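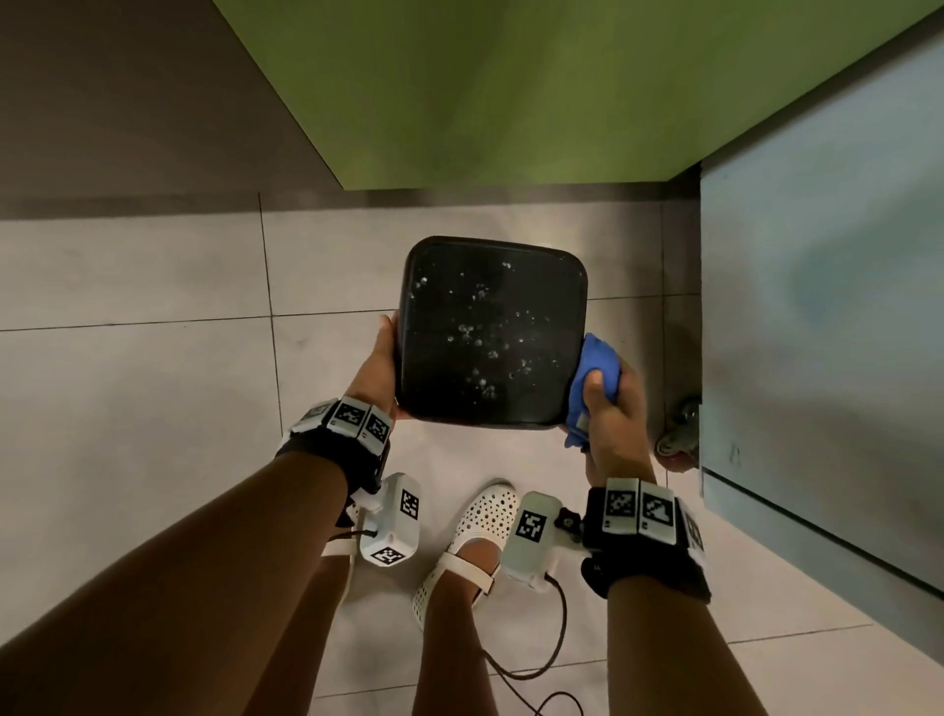 Covering film: getting a wing right first time

Most club flyers can glue a wing together straight. Fewer look forward to covering it. The film arrives in a cardboard tube, the instructions are four lines long, and the first attempt tends to end with a wrinkle across the centre section that never quite pulls out.

Golshifteh Zarei has been covering models since her teens and now runs the building evenings at the Felness club. Her current project is a Flumer, a vintage-style glider with an open structure and a very thin trailing edge, and she let us follow the job from bare balsa to finished wing.

She spends longer on sanding than on anything else. The whole frame gets 240 grit on a long block, then 400, and then a going over with a vacuum cleaner and a soft brush. "Film shows everything," she says. "If there's a blob of glue on a rib you'll be looking at it for years."

The film on this wing is Muvatska's lightweight grade in transparent yellow. Cut each panel with a good 30 mm spare on all sides and peel the backing away slowly, with a strip of tape on each face to get it started. Underside first, then the top, so that the seam on the leading edge faces down.

Iron temperature is where most people go wrong. Too hot, and the film shrinks before it has stuck. Zarei tacks at a low setting, at the root and the tip, then the middle of the leading edge and the trailing edge, pulling out slack by hand as she goes. Only when the whole outline is sealed does she turn the iron up. The heat gun stays on the shelf until the end, and even then she keeps it moving.

Thin structures need extra care. A trailing edge like the Flumer's will bow if one side is shrunk fully before the other, so she works a little on top, turns the wing over, and does the same underneath. Washout is set last – one person twists the panel while another applies the heat. Saeed Amini usually does the twisting. He flies a Soltani electric with a wing he covered alone, and it still turns left.

The finished Flumer wing came out at 137 g, against 121 g uncovered. Ready to fly with battery and receiver, the model weighs 684 g.

Film does slacken. A wing covered in a cold workshop in February may look baggy by the first warm weekend, and a few passes with the iron will put it right. Check the seams at the same time, particularly near the wing bands, where fuel or grease from fingers can lift an edge. Small punctures can be patched with an offcut, rounded at the corners so that it doesn't catch.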